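**Flidar opens motorbike and guesthouse routes for couples on the Bermúdez coast**

Bermúdez, 2020-07-30

The travel company Flidar starts today the sale of its new self-guided motorbike routes for two persons. The routes go along the Bermúdez coast and through the hills behind it, and the nights are spent in small guesthouses which belong to local families. Bookings are open for stays from two nights up to 15 nights.

The idea came from our guests. For several years they have asked at the reception desks where they can rent a motorbike for a day, and which road is good for a beginner. Until now the answer depended on who was at the desk. With the new program the motorbike, the helmets, the rooms and the breakfast are in one booking, and the guests receive a printed road book when they arrive.

**Three routes, easy to combine**

The shortest route is called Firkell Bay. It is 55 kilometers long and can be done in one day without hurry, with a long stop for lunch and a swim. It starts and finishes at the same guesthouse, so the luggage can stay in the room.

The second route, Bendus Road, needs two nights at least. It leaves the coast after the old salt works and climbs to the village of Bendus, where the evenings are cool also in summer. Guests should bring a jacket. The road is paved all the way, but it is narrow in the last part, and we recommend to arrive before dark.

The third route joins the first two and adds the northern beaches. It is meant for guests who have more time and do not want to change rooms every night. Every stay on this route is for a minimum of two nights in each house. 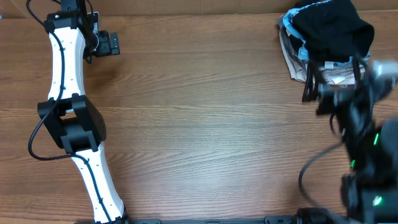
*White robot arm with a black gripper at a wooden tabletop.*

Flidar has inspected every guesthouse in the program. We looked at the beds first, as this is the subject about which guests write to us most often. In several houses the mattresses were changed in May, and two owners have also put new shutters on the rooms which look to the street. Air conditioning is not available everywhere. Where there is only a fan, it is written clearly in the description of the room.

Breakfast is served in all houses from seven o'clock. It is a simple breakfast with coffee, bread, fruit and eggs, and in Bendus also the local coconut cookies. Guests who wish to leave early can ask the evening before for a packed breakfast, without extra cost.

**Motorbikes and safety**

The motorbikes are light automatic models, suitable for two adults with a small bag. They are delivered to the first guesthouse in the morning and are collected at the last one. The driver must hold a license which is valid for a motorbike in the country and must show it at the delivery. A copy on the telephone is not accepted.

Two helmets, a lock and a rain cover are included. The insurance covers damage to other vehicles and theft when the motorbike was locked. Flat tires are repaired on the road by our partner workshops, and their telephone numbers are on the back page of the road book.

Guests who prefer not to drive can book the same guesthouses with a car and driver. This must be requested together with the reservation and cannot be added later.

**Changes and cancellation**

We understand that many travelers are careful with their plans this year. All bookings can be moved to another date free of charge up to two days before arrival. Cancellation with full return of the money is possible up to 15 days before arrival. After this date the first night is charged.

Rooms are cleaned and aired between guests, and the helmets are disinfected before every delivery. Guests may also bring their own helmets if they prefer it. Each guest is asked to follow the travel rules which are in force on the day of arrival and to check them before leaving home.

**About Flidar**

Flidar organizes independent trips for couples and small groups in Bermúdez and the surrounding region. The company works with over 55 family guesthouses and has its office next to the ferry pier at Firkell Bay. It does not sell group tours by bus.

**Information for the press**

Maps of the routes and the full list of guesthouses can be requested from the Flidar press desk, extension 2069. Travel writers who wish to try one of the routes are asked to write to us with their preferred dates and to say if they will drive or need a car with driver. The press desk answers in English and Spanish.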